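Sisier Wood Tops: Frequently Asked Questions

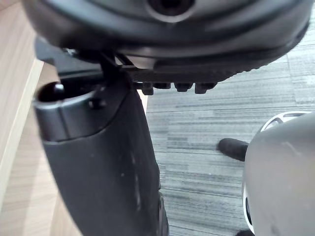
Light wood, straight grain, with a paler strip at the edge.

What sizes are available?
The Sisier top is sold in two lengths, 86 cm and 130 cm. Both fit the Drasetti frame. The Noiphan frame takes the shorter top only.

Will the color match my existing top?
Expect some difference. Light wood deepens in tone with exposure to daylight, and a new top placed next to an older one will look paler for the first few months. Grain spacing also varies from one top to the next. We do not match tops to photos.

How do I clean it?
Wipe along the grain with a damp cloth and dry the surface right away. Mild dish soap is acceptable. Do not use bleach, ammonia, or scouring pads.

How often should it be oiled?
Twice a year under normal use. Apply a thin coat, wait 5 minutes, and wipe off the excess. Leave the top clear overnight. Edges and end grain absorb more oil and may need a second coat.

Can I sand out scratches?
Yes. Use fine sandpaper, work with the grain, and re-oil the sanded area. Sand a wider patch than the scratch itself to avoid a dip.

Can I put equipment with hard feet on it?
Yes, with felt or rubber pads. Lift heavy items to move them. Dark rubber can leave marks on pale wood, so choose white or clear pads.

Can the top be cut to length?
It can, but cutting ends the return period. Seal the cut edge the same day.

Where do I order replacement hardware?
Through the Jastside parts counter. The screw set for both frames is part number 2149.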